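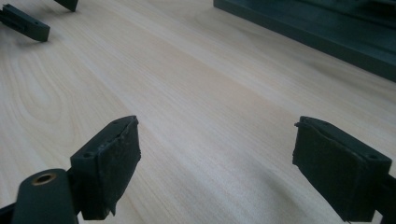 Mornow releases Gurnard 2 grasp planner

April 2019

Mornow has released version 2 of Gurnard, its grasp planning software for two-finger grippers. The main change is in how the planner treats finger pads. Earlier versions modeled each pad as a flat surface with a fixed friction value. Gurnard 2 keeps a separate contact model for each finger and updates it from motor current and jaw position during normal picks, so a scuffed or torn pad no longer calls for manual retuning.

The update runs at 240 Hz in the control loop. Planning a single grasp takes 11 ms on the company's reference controller, according to lead developer Ionuț Lungu.

"Pads wear unevenly, and the old model averaged that away," said Moushumi Abeysekara, who maintains the perception module. "The planner now shifts the contact point toward the part of the pad that still holds."

Configuration files from the previous version must be converted with the included command-line tool. Support for the Ilia simulator is planned for May. Calibration data recorded in Uçar format can be imported directly.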